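Anisa Tjoa
November 28, 2021

1/ Spent the long weekend trying to learn to be a person who doesn't buy new clothes. A thread, with no lessons in it.

2/ Background: I own 30 T-shirts. I know this because my sister made me lay them all on the bed. Four of them are from a 5K I did not run.

3/ Rule one of the no-new-clothes year is that secondhand counts as nothing. It's a loophole big enough to drive a van of vintage denim through, and I have been driving it.

4/ Which brings us to the 501s. Bought at Paredes, the thrift place behind the tire shop, where the owner prices everything by looking at your shoes. I wore my bad shoes. He saw through it.

5/ They smelled like somebody's basement in the year 2000. You can't wear a smell like that to dinner, so they went in the wash before they went anywhere near me. 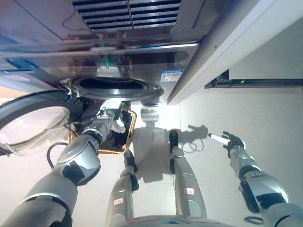 6/ On the subject of sizing. The tag inside said one waist, my tape measure said another, and my body had a third opinion it shared when I sat down.

7/ I also tried on a pair of 512s, which are for people whose knees have never let them down.

8/ Then there's the sweater. Wukis, wool, mustard, one moth hole at the elbow. The listing said "gently loved." By whom? For how long? Did it end well?

9/ I decided to mend it myself. I watched a darning video by a very calm man, twice, and bought a kit from Suvo that cost more than the sweater. So that's a new purchase. We're calling it infrastructure.

10/ My darn looks like a waffle that has been in an accident. I'm told visible mending is in style. Mine is visible from the bus.

11/ Everyone has advice about old denim. Wash it inside out. Cold only. Never wash it. Put it in the freezer (why is it always the freezer, there are peas in there). A guy from my old office told me to wear them into the ocean. I live in Ohio.

12/ I went with inside out and cold, like a coward.
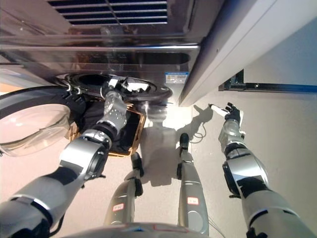 Laundry, the coward's way.

13/ Running total for November: jeans, sweater, darning kit, and a belt, because see post 6. For a month of buying nothing I have bought quite a lot.

14/ My sister, who started all this, has since ordered a coat from Dorico. Brand new. With a hood. She says coats are a "safety item."

15/ The T-shirts are still on the bed, by the way. I've been sleeping on the left side.

16/ Someone asked if I'd sell the 5K shirts. Make me an offer. They've never been sweated in.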